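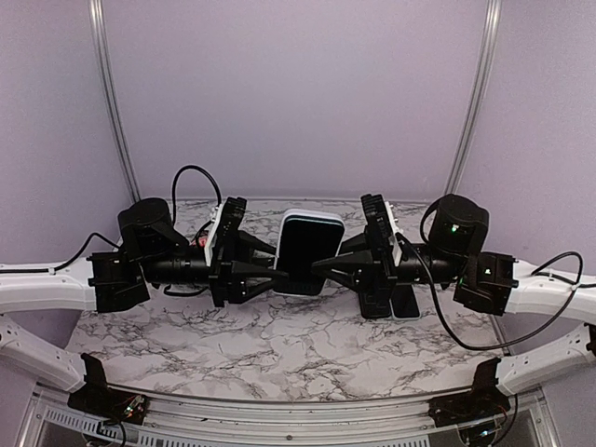
Figure 6.1 A device with a glossy black front set in a pale shell, held at a slight tilt above a marble-patterned tabletop.

Chapter 6
Handling Finished Products

In this chapter
6.1 Where surface damage comes from
6.2 Grip points and pressure
6.3 Setting down and turning over
6.4 Work surfaces
6.5 Keeping a handling record

A product can pass every electrical test and still come back from the customer because of a scratch. In Chapter 5 we followed the Wulau desk unit through assembly and final test. At that stage the unit works. It still has to be picked up, looked over, wiped, turned, bagged and boxed, and each of those steps is a chance to mark it.

Glossy fronts are the hardest parts to protect. A scratch that would never be noticed on a textured case shows up on a shiny black panel as soon as light falls across it. Pale shells have a different problem. They hide fine scratches fairly well but show dirt, glove marks and dark rub lines along the edges. A product that combines the two, like the one in Figure 6.1, needs care on every side.

When Loukia Rallis took over the packing line at Nevero, she kept a record of rejected units for one month. Out of 1,000 units packed in March, 143 were pulled at the last check for marks on the outside. She then sorted the rejects by where the mark was found. On 115 of them it was on the front panel, mostly near the lower corners. The remaining 28 had marks on the shell.

The pattern pointed to the way units were being set down. Packers held them by the sides and lowered one bottom corner first, then let the rest follow. Any grit on the bench was dragged a short way under that corner. Rallis changed two things. Benches were wiped at the start of each batch of 400, and units were lowered flat onto a clean pad. We will look at her results in Section 6.3.

Holding a product also takes some thought. Two contact points on opposite sides keep it steady with less force than one, and a light tilt lets the inspector see reflections move across the front. Pressing on the face itself should be avoided where the shape of the shell allows. Section 6.2 gives the rules for choosing grip points and explains how to read the handling marks on a drawing.

Words to know
Contact point: a place where a hand, tool or fixture touches the product.
Rub line: a dark streak left on a pale surface by a softer or dirtier material.
Face-down time: the total time a product spends resting on its front.

Before you read
Pick up an object at home that has a shiny front, such as a clock or a small radio. Tilt it slowly under a lamp and note every mark you find. Sketch the front and show where the marks are. Keep the sketch for the exercise at the end of Section 6.1.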